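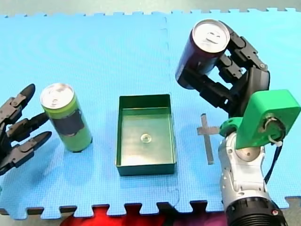

## Beverage Service: Trays, Cans and Mats

The Beverage Service Office reminds all departments that canned drinks are to be set out in the low-walled green trays adopted in December. One tray takes 2 slim cans placed upright. Trays are kept at Zelside in the cabinet beside the service door, and 40 are available for loan. Requests should reach the office by noon on the day before an event.

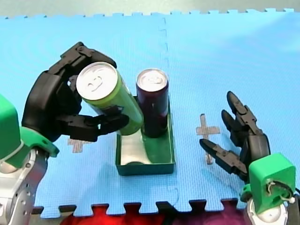
**May cans of different kinds share a tray?**
Cans of any flavor may share a tray, provided that all are unopened when the tray is issued.

Departments holding older stock from Beltico are asked to return it with the order form attached. The annual count recorded 2,596 cans, of which 1,000 are reserved for the summer program at Tritetska. Any can with tape around its body is to be kept apart from general stock and entered on a separate line of the form.

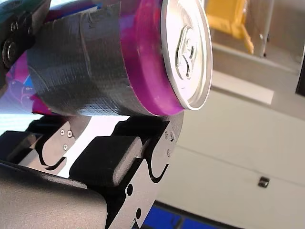 *Can with gray tape around the body, tab unopened.*

Foam mats are to be joined fully at the seam before trays are placed on them. Mats should be wiped with a damp cloth after use and stored flat. Tape markers may remain on a mat between events if they are in good condition.

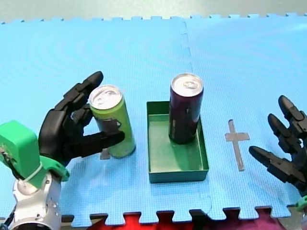 Till Steinbach has written to ask that the tray be returned together with its mat, as sets separated at the last two events took most of a morning to match again. The office agrees with this request, and the loan form has been amended accordingly.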